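Shop notebook, price comparison side
May 5, 2026

Marek wants the umbrella pages live before the rain does, so I spent the morning on the feed from Trosby. They sell umbrellas, rubber boots and, for reasons of their own, one kind of birdbath. The feed came in as 418 rows. Our matcher turned those into a list of products so short that I ran it again to see if it had been joking. It had not.

What happened is that Trosby puts the color in the product name and the size in a field called "notes". The matcher throws out color words before comparing (my idea, from November, and I was very pleased with it at the time). So every umbrella they sell in every size became one umbrella. A popular umbrella, going by the number of prices attached to it. Cheapest offer: child's size, pink. Most expensive: a golf umbrella you could hold a wedding under. We would have shown these side by side as the same item and invited people to save a fortune.

Fix for now: for Trosby only, read "notes" before doing anything else. If it has a number followed by cm or in, treat that as size and keep it in the match key. I know we said no more per-shop rules. We have 60 of them. One more will not be the one that sinks us.

Second problem, Clokgate. Their prices include shipping, except when they don't. The flag is called ship_inc and it is set to yes, no, Y, and in a few rows "ask Pavla". I wrote to the address on their merchant page and got an automatic reply thanking me for my order. Until a human answers, anything that is not yes or Y gets the shipping cost added from their public table. Čierny disagrees. He thinks we should hide the doubtful rows. His point is that a wrong low price makes people angry at us and a missing price makes people angry at no one. My point is that if we hid every row we had doubts about, the site would be a logo and a search box. We left it there and had lunch.

After lunch: sort order. The umbrella page sorted by price puts umbrella covers first, then replacement handles, then a keychain in the shape of an umbrella. The keychain is from Hernell and costs 2 dollars, and it has been the cheapest umbrella on our site in every test run since the category was opened. I have tried excluding "keychain". Hernell calls it a "mini umbrella accessory ring". I have tried excluding "accessory", which took out half the golf umbrellas, as they come with an accessory strap. Marek suggested a minimum price for the category. It's crude and I was against it for the better part of an hour, and then I put it in. 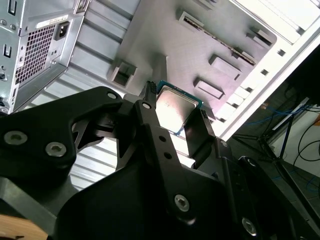
Next the stale price check. The rule is that a price older than a day gets gray text and a price older than three days gets dropped. Pešek updates their whole catalog once a week, all at once, at night, so for three days they are our best shop and for four days they do not exist. Somebody over there must look at their traffic chart and see a comb. I have asked them for a daily file, even a short one with only the changes in it. They said they would bring it up. I have heard that before from people who then retired.

Ran the full job again late afternoon with the Trosby rule, the shipping guess and the minimum price all switched on. The list looks like umbrellas now. I checked a handful by hand against the shop pages:

Trosby folding, black: match, price right
Trosby folding, navy: match, price right, photo is of the black one
Clokgate long handle: price right if you believe the shipping table
Hernell see-through dome: wrong, matched to a cake cover

The cake cover took me a while. Both are "clear dome, large". I have added the shop's own category to the key for Hernell, so that is two more per-shop rules today and I take back the remark about sinking.

Load test: the page with filters on holds up fine at 2,000 requests a minute. Past that the brand filter goes slow first. It counts the brands fresh every time someone opens it, as though they might have changed in the last second. Should be cached. Put it on Marek's list because mine is full and his has a blank line at the bottom.

Still open:
Clokgate shipping flag, waiting on reply
Pešek daily file, ditto, less hopeful
brand filter cache (Marek)
ask Čierny if he still wants doubtful rows hidden, or at least marked
birdbath: currently listed under umbrellas, large. Move it tomorrow.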